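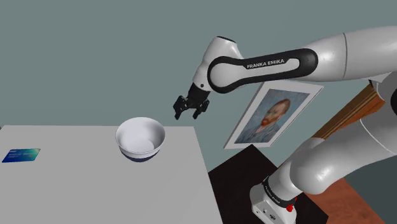 1/ Hilo sobre por qué llevo desde el martes sin dormir bien

Resumen para los que tienen prisa: el brazo se paró a medio camino, dijo que todo ok y no estaba todo ok. Fallo de seguridad, en simulación de momento. Menos mal.

2/ Contexto. En Trenia montamos una celda de mesa: un Franka, pinza de dos dedos, un bol, una tarjeta. Tarea tonta: coger el bol, moverlo, soltarlo. Todo primero en sim, luego al robot de verdad. El de verdad está en el taller de Lakum y lo comparten 2 equipos, así que los turnos van justos.

3/ El escenario lo he dejado tal cual lo uso. Mesa gris, bol blanco con la franja azul marino, la tarjeta al borde de la mesa, el cuadro estilo Van Gogh detrás. Sí, el cuadro. Los objetos de relleno los pone el generador de escenas y el cuadro va a volver a salir en el post 8, paciencia

4/ Lanzo tanda de 300 episodios el lunes por la noche. Por la mañana miro el resumen: todos "completed". Ni un error. Me voy a por café tan feliz.

Primer error mío: creerme el resumen.

5/ Panya Srithong (lleva el control de bajo nivel, bendita sea) abre los logs de fuerza y me escribe "oye, has visto esto??". 61 episodios con pico de par en el codo. Picos feos. En la muñeca casi nada, en la pinza nada.

6/ O sea: los dedos no tocaban nada raro, el que tocaba era el antebrazo. Y el planificador tan tranquilo porque para él el antebrazo no chocaba con nada.

7/ Repetimos los 61 uno a uno, a cámara lenta. Patrón: pinza abierta encima del bol, a un lado, el brazo estirado por arriba. Hasta ahí bien. Empieza a bajar, el codo gira hacia fuera para buscar postura y... contacto. Parada. Y el episodio se marca como completado. COMPLETADO

8/ Aquí vuelve el cuadro. El generador lo coloca inclinado, cada vez en un sitio. Tiene malla visual pero la malla de colisión del PLANIFICADOR no la cargaba. La física sí. Resultado: el planificador ve aire y el simulador ve un marco. Bum.

9/ Lo mismo con un panel de madera que aparece apoyado detrás del brazo. En ese no hubo contacto en ningún episodio. Pura suerte, tampoco estaba en el mapa.

10/ "Pero si es un cuadro en una simulación, qué más da". Pues da. El mismo script de carga es el que usamos para meter en el mapa lo que hay en la celda real. Si ahí falta un objeto, el brazo de verdad también ve aire. Y ahí hay personas cerca.

11/ Segundo fallo, para mi peor: la parada. Cuando salta el límite de fuerza el controlador frena y devuelve un código. Nuestro envoltorio (escrito por mí, en enero, con prisas, no me escondo) trataba cualquier final de trayectoria como éxito. Parada por contacto = trayectoria terminada = bien hecho, siguiente.

12/ Siguiente!!! Es decir que tras un choque el brazo se rearmaba solito y arrancaba el episodio siguiente. En el robot real eso es rearme automático después de un contacto. Leedlo otra vez. Yo lo leí nueve o diez veces con la mano en la frente.

13/ Llamo a Nuala Geraghty, de Breathnach, que nos hace la revisión de seguridad. Silencio en el teléfono. Luego: "¿esto ha corrido en la máquina?". No. Estaba previsto para el jueves. "Pues el jueves no." Y colgó, básicamnte

14/ Así que jueves 19 de diciembre de 2019, fecha en la que iba a enseñar la demo: sin demo. Brazo real sin alimentación, cartel puesto, llave en el cajón de Nuala. Me parece perfecto, que conste.

15/ Lo que hemos cambiado ya:
- objeto sin malla de colisión = la escena no carga. Error y fuera, nada de avisos en amarillo
- planificador y física leen la MISMA lista, antes eran dos ficheros distintos (ya, ya)
- parada por contacto es fallo, con su código y la articulación que lo disparó
- rearme solo a mano, con una persona delante

16/ Lo que falta:
- comprobar todos los eslabones y no solo la pinza al validar posturas. Los tests míos miraban los dedos y el bol, nada más
- meter choques a propósito y ver que el sistema se queja
- repasar las tandas viejas. Ahí me da miedo mirar

17/ Me preguntan por privado si es culpa del robot. No. El brazo paró cuando tenía que parar, incluso en sim. El código de alrededor es nuestro.

18/ Y otra: si es cosa de Stoltano, que es de donde sale el generador de escenas. A medias como mucho. Su documentación dice que las mallas de colisión de los objetos decorativos son opcionales. Está escrito, yo no lo leí. Les he pedido que por defecto vengan activadas, contestaron rápido y dicen que lo miran.

19/ Números de la tanda nueva, misma semilla, mismas 300 escenas: 9 fallos, todos marcados como fallo, todos por no encontrar camino. Cero contactos del antebrazo. Prefiero mil veces un brazo que dice "no llego" a uno que dice "hecho" contra un marco.

20/ Panya quiere quitar el cuadro del generador. Yo digo que se queda. Si no llega a estar ahí nos enteramos en la celda real, con el codo de alguien en medio.

21/ Pregunta para quien tenga celdas parecidas: ¿cómo comprobáis que el mapa del planificador coincide con lo que hay de verdad? Nosotros ahora comparamos listas y ya, me parece poco. Acepto ideas, scripts, broncas

22/ Edito porque no se puede editar: en el 5 puse picos en el codo, Panya me corrige, el más alto sale en el codo pero el hombro también se entera. Vale. Me voy a dormir, mañana subo el script de comprobación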